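Closing time

I have been sewing badly since I was seven, so when I arranged a day at the hospital in Clodcombe to learn how surgeons stitch people up, I thought I'd at least know what I was looking at. I didn't! For a start, there's no one long run of thread wriggling along like the hem on my curtains. Myfanwy Gwilliam, the surgeon who put up with me (and my 99 questions), likes single stitches, each with its own knot, and then on to the next. If one gives way, she says, its neighbours carry on holding. 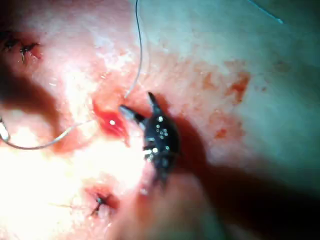
Three dark knots tied, and fresh blood beside the pale thread.

I watched on a screen, sitting on a stool with a wobbly leg, and what got me was how short the tails are. I leave great trailing ends on everything, in case. Myfanwy snips hers down to little bristles, and they sit on the tissue looking like the legs of something you'd find in the shed. Then there's the thread itself, so fine that I kept losing it against the pink and having to find it again.

She learnt her knots at home, on a pair of old tea towels, and she still tells trainees to do the same. Her colleague Emlyn Yorath swears by banana skins, which tear if you pull too hard. I went home and tried both. The banana was a massacre, and the tea towel now has a pucker in it that no iron will shift.

The needle is the other surprise. Mine are straight, obviously, but a surgical one is bent round like a bit of a bracelet, and you don't push it so much as roll it, turning your wrist so that it follows its own curve in and out again. Go in at a lazy angle and the bite is too shallow. Emlyn made me practise the turn in mid-air with a teaspoon, in the canteen, in front of everyone.

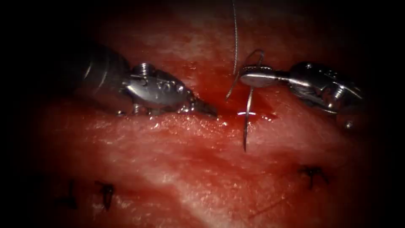
The curved needle, held in the right-hand jaws over the line of the incision.

I've since bought a curved needle of my own, meant for upholstery, and started on the split seam of our footstool. Three stitches done, each with its own knot, tails cut short. The fourth is giving me trouble.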